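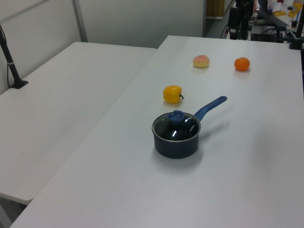 Hob conversions at Bastwood: what changes on your meter

The change from gas to induction hobs in Blocks A to C at Bastwood has now passed the halfway stage, and the management office has been receiving much the same questions from each stairwell. Sudheer D'Souza, who is running the electrical side for Kamex, has supplied the technical notes below. Residents who have already been converted may wish to skip to the section on load limits.

Supply and wiring

Each flat is fed from the riser cupboard on its own landing. The old cooker circuit was sized for an electric oven only and cannot carry an oven and a four-zone hob together. A second circuit is therefore being run from the consumer unit to the kitchen, with its own breaker and an isolating switch above the worktop. The cable follows the hallway ceiling inside white trunking. Where a resident has had the ceiling lowered, the electricians will need an access panel, and Donal Brennan will agree its position before any cutting starts.

The gas pipe is capped at the meter and again behind the hob. It is not removed from the wall. Residents who plan to refit the kitchen later should tell their contractor that the dead pipe is there, as it runs at an angle behind the left-hand units in most of the flats and does not follow the tile line.

Load limits

The hobs are set at installation to a fixed maximum draw. When several zones are turned up together, the hob shares the available power between them and the display flickers between two settings. Several people have reported this as a fault. It is normal behaviour and no engineer will be sent for it. A display that shows a letter E followed by a number is a different matter and should be reported with the number.

The boost setting on any zone lasts a few minutes and then drops back. It takes power from the zone directly behind or in front of it, so a pan left simmering there will slow down. Using boost on one side and simmering on the other avoids the problem.

Pans

Induction works only with a base that holds a magnet. Cast iron and most enamelled steel will work. Plain aluminium and copper will not, unless a steel plate has been bonded to the base. The colour or finish of the outside is no guide. Test the underside with a fridge magnet: if it grips firmly over the whole base, the pan will heat evenly. If it grips only in the centre, expect a hot spot and a cool rim.

Base width matters as well. Small coffee pots may not be detected on the larger zones. Adaptor discs are sold for this purpose, but they waste heat and can mark the glass, and the installer's guarantee does not cover marks of that sort.

A low hum or click at high settings comes from the pan and is more noticeable with thin bases. It usually fades as the power is reduced.

Costs and readings

The conversion is charged to the reserve fund, apart from a fixed contribution of 500 per flat, which will appear on the August statement. To date 389 flats have been converted and 73 remain. The final gas reading is taken on the day the pipe is capped. Please photograph the meter yourself as well. In Block B, 2 readings were entered against the wrong flats and could be put right only from the residents' own pictures.

The gas standing charge stops when the supplier closes the account. This does not happen automatically, and the office cannot do it on a resident's behalf. Quote the meter serial number and the capping certificate, a copy of which is left in the riser cupboard.

Remaining work

Block C, upper floors, is next, followed by the flats above the archway. The power to each landing will be off for part of the morning. Nevzat Uysal holds the list of residents with medical equipment and should be told of any additions before the work reaches your floor.

Notes correct at 09/02/2021.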